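Notebook, tidy-up task, student project (Zarkora)
10th April

Carried on from the January notes. Both arms are back on the table and running from the same laptop. Started by re-reading the old page on the shared origin, then ignored it and measured again. The tray position we had written down was wrong by a thumb's width, which explains the left arm clipping the rim on most of the earlier tries.

New tray position is marked in pencil on the table. Please don't wipe it off. If the table has to be cleaned, do the front half only.

Work for this session:
Left arm picks a toy, carries it over the tray, lets go.
Right arm waits with its jaws open until the left has cleared, then takes the next one.
No handovers between arms yet. That is a separate page.

Set the release height to 70 mm above the tray floor. We had it at 300 mm for the first tests in January as a safe value and never changed it, and the toys were bouncing out. With 70 mm they mostly stay where they land. Going any lower brings the finger tips too near the rim when the arm comes in at a slant, so I left it there. There may be room to go down a bit if the approach is made steeper, but I'd want to redo the wrist angle first and I did not want to change two things at once.

Speed at 8 on the slider for everything except the last part of the approach, where Canano (our script, the second version) slows it down by itself. The slow part starts too early. The arm creeps for a long time over bare table before it gets anywhere near the toy. Changed the distance in the settings file, then put it back when the left arm stopped short twice in a row. Not sure yet if the two are connected.

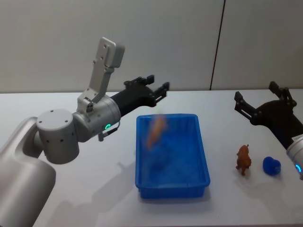

Left gripper just after release over the tray. Brown animal and blue toy still out on the table.

Release itself is fine now. Opening the jaws fully before moving off made more difference than the height did. Earlier the arm began its lift while the fingers were still opening, and a toy with legs would catch on one of the pads and get thrown sideways. I added a short wait after the open command. It costs a little time on each pick but we are not being marked on time until the final.

Trouble with the four-legged toys in general. If the camera picks the middle of the body, the grip is good. If it picks the head, the arm closes on something thin and the toy swings on the way up. Tried shifting the pick point down by hand for one run and it was better, so the next step is to have the script do this from the outline. Someone who knows the outline code better than I do should look at this before I make a mess of it.

Right arm: no faults, but it wastes its turn. It waits for a message that the left is clear, and the message is only sent when the left arm is all the way home. It could be sent as soon as the left is off the tray. Left it alone for now – the two grippers share a fair bit of space in the middle of the table and I would like a proper keep-out zone before letting them move together.

The run stopped once with error 3140 on the left arm. The manual gives it as a joint limit warning. It came on the way back from the far side of the tray, with the elbow nearly straight. Cleared it, jogged the arm back by hand and carried on. If it comes up again, write down the joint angles before clearing, which I forgot to do.

Log files are in the Sultana folder, under today's date. The ones ending in "b" were made after the wait was added. Don't mix the two sets when plotting.

Still to do:
Send the clear message earlier, with the keep-out zone in place
Pick point for toys with legs
Check the slow-down distance again, on its own
Reply to Urkema about spare finger pads, they asked which width we have
Copy the new tray position into the set-up sheet (pencil marks are the only record at the moment)

Arms parked and powered down at the end, jaws left open. The stop button on the right-hand side is a bit stiff when you twist it out, but it does release.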